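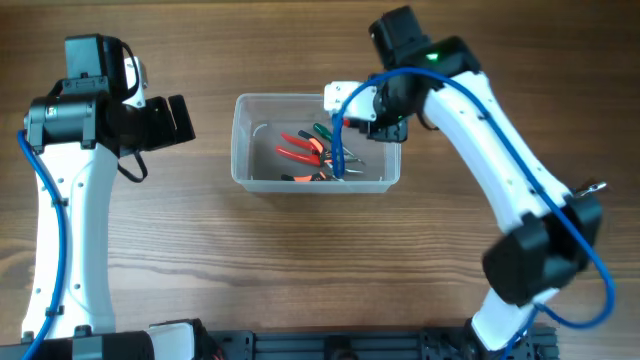
So how long does it take to clear out a whole house? Two weekends if you're ruthless, and most of a year if you stop to read the letters.

That was the first thing she told me when I drove over to Pellstead on a Tuesday with a bag of pastries and far too many questions. She clears houses for a living, mostly for families who live too far away to do it themselves, and she'd rather I kept her name out of this. ("My clients would all think it was about them!") Fine by me.

She started with her aunt's place in Famthorpe. The aunt saved buttons, and I don't mean a jar of them. "3,213," she told me. "I know because she'd written it on the lid, and then I had to check, of course I did. She was right." The buttons are still in her spare room.
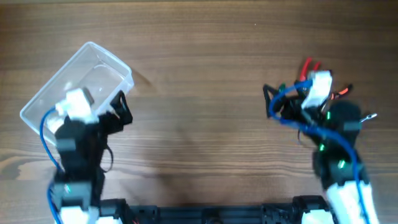
I asked what people get wrong, and she was off before I'd finished the question. Starting in the attic, for one. "Everything up there is either heavy or sad," she said. "Start with the bathroom, you'll have it done by lunch." Then there's storage, which people love to buy before they've thrown out a single thing. She'll put up with a clear plastic box, the open-topped kind with no lid to lose, because you can see straight through the side to whatever got dumped in the bottom. Baskets with little cloth liners she can't stand.

Her biggest job so far was a farmhouse out past Allolitz, with 61 dining chairs in it. No two matched, and the family fought over every one of them - except the one comfortable chair, which went to the neighbor. 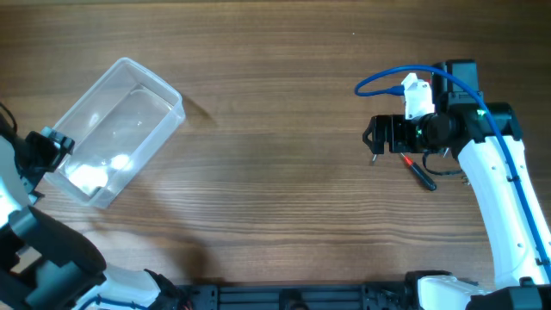

"They weren't really fighting about chairs," she said, and poured me more coffee. Her trick is to send everybody home with one thing on the first day, anything they like, no discussion. It calms people down. After that the sorting goes faster, and she's usually the one holding them back from tossing the photo albums.

I had to ask if her own house is tidy. She laughed so hard she had to put her cup down. "Come back in September," she said, "and bring a truck."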